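Progress report, April
Project: household book and desk tasks, example collection
Prepared for: Isia program office
Prepared by: Timothée Rey, Binommont

## Where we are

We are at the end of the second period of the grant. Collection is running daily, the review backlog is smaller than it was in the last report, and the first training run on our own examples has been done. Spending is on plan except for replacement parts, covered below. One item needs a decision from Isia and it is at the end.

The work agreed for this period was to collect teleoperated examples of four tasks, have each one reviewed and labeled, and hand the approved set to the Skukemeck group for training. Three of the tasks are collected in full. The fourth, opening and closing a laptop, is still short and will carry over.

## Tasks

**Moving a book from table to shelf.** Complete. This was the easiest task to teach new operators and the one with the fewest rejected examples. Thick books go well. Thin, soft picture books slide and bend, and operators tend to take two or three tries at the first grasp. We keep the examples with retries as long as the book ends up on the shelf, and we label the retries so the training side can leave them out if they want to.

**Moving a book from shelf to table.** Complete. The trouble here was the shelf edge. When a book lies flat and flush with the edge there is nothing for the fingers to get under. We changed the setup instruction so that the book hangs over the edge by a finger's width at the start. Skukemeck knows about this and agrees that a flush start should be its own task later on.

**Stacking two books.** Complete. The label for "stacked" caused arguments between reviewers in the first weeks. We now accept a stack if the top book stays put when the gripper lets go and neither book touches the table on a corner only. Older examples were reviewed again under the new rule.

**Opening and closing a laptop.** Not complete. Closing is fine. Opening is slow and fails often, mostly at the moment when the finger has to catch the lip of the lid. We tried a laptop on a stand and a laptop flat on the table. The stand makes the lid easier to reach but the whole thing shifts if the operator pushes too hard, and a shifted stand changes the view for the rest of the example. Operators now stop and reset when that happens.

## How collection is done now

A session lasts one morning or one afternoon. The operator sets the table from a setup card, runs the task, and marks each attempt as good, bad or unsure before starting the next. Attempts marked unsure go to the front of the review queue. This is a change from the last period, when everything was marked at the end of the session and people had forgotten half of what happened by then.

The setup cards list the objects, the general area each one should start in, and what may be changed freely. They do not give exact positions. In the first period we did give exact positions, and Chevalier, our outside reviewer, pointed out that the examples looked too much alike to be useful. Their note was fair. We threw out the position grid and told operators to vary book angle, laptop angle and the height of the arm at the start.

We have 10 operators trained, of whom nine are active. The tenth moved to another project inside Binommont and can be called back for busy weeks. New operators practice for a full day before anything they record is kept.

## Review

Every example is watched once by a reviewer who did not record it. If the reviewer disagrees with the operator's mark, a second reviewer decides. The most common reasons for rejection this period:

- the task ended before the gripper had let go and moved clear
- the operator's hand came into view during the attempt
- a camera feed dropped out or fell behind the other feeds
- the setup did not match the card

The dropped feeds were traced to one cable that pulled tight when the arm reached across its own base. It was rerouted and the problem has not come back on that station. We have asked for the same check on the others – it is a short job and can be done between sessions.

Setup mismatches are mostly our fault. The cards were revised too often in the first weeks and old printed copies stayed in use. There is now one binder per station, and old cards are removed when new ones go in.

## Wrist view

The last report promised a decision on the wrist cameras, and we have made one. We are keeping them on for all tasks. In review, the wrist view settles most of the disagreements over whether a grasp was good, and Skukemeck's first run did better on book tasks with it than without it. The difference on the laptop task was too small to say anything about.

The cost is setup time. A wrist view is only useful if the mount sits at the same angle from one session to the next, and the mounts work loose. Operators now check it at the start of each session against a printed reference view taped up beside the station.

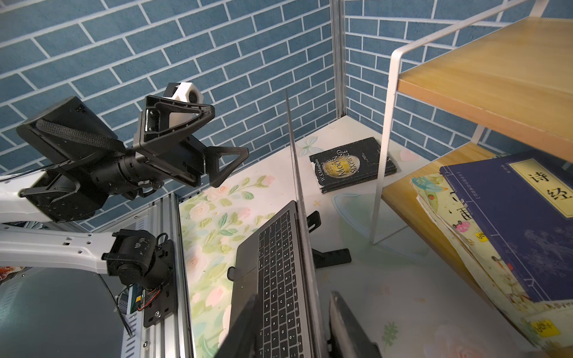

We also looked at how much the background matters. The stations had been kept as bare as possible, and the first trained model did poorly when Skukemeck tried it in a room with more going on. From this period on we are using patterned table covers and wall panels, and we leave a few ordinary books out that have no part in the task. Operators swap these between sessions. Books with worn covers and books with titles in other languages are welcome, and staff have been bringing them from home.

## First training run

Skukemeck trained on the approved book examples only. The model can pick up a book and bring it to the shelf when the book starts in the middle of the table. It does worse near the edges, where we have fewer examples, and it sometimes lets go early. The early release matches one of our own rejection reasons, so we are going back through the approved set to see whether clips that end too soon were let through.

No laptop examples were used. Skukemeck would like to wait until opening and closing can be trained together, and we agree with that.

## Spending

Staff time is on plan. Storage is slightly under, mostly due to deleting rejected examples once the second review is done. Replacement parts are over. Finger pads wear faster than we allowed for and two motor mounts had to be replaced. We have moved money from travel to cover this and do not expect to ask for more.

## Next period

1. Finish the laptop task, with opening first.
2. Collect more book examples that start near the table edges.
3. Complete the second look at early releases and send Skukemeck a corrected list.
4. Write the setup card for books lying flush with the shelf edge and run a short trial.

The one real risk to this plan is the opening task. If the failure rate stays where it is, operators will spend most of their sessions on attempts we cannot use as good examples. Failed attempts are being kept and labeled in case they are of use to the training side, but they do not count toward the agreed total.

## Decision needed from Isia

We would like permission to count laptop closing and laptop opening as separate tasks. Closing could then be handed over right away and opening would carry its own target and end date. The total number of examples would stay the same. Chevalier has read the proposal and has no objection. We need an answer before the next batch of setup cards is printed.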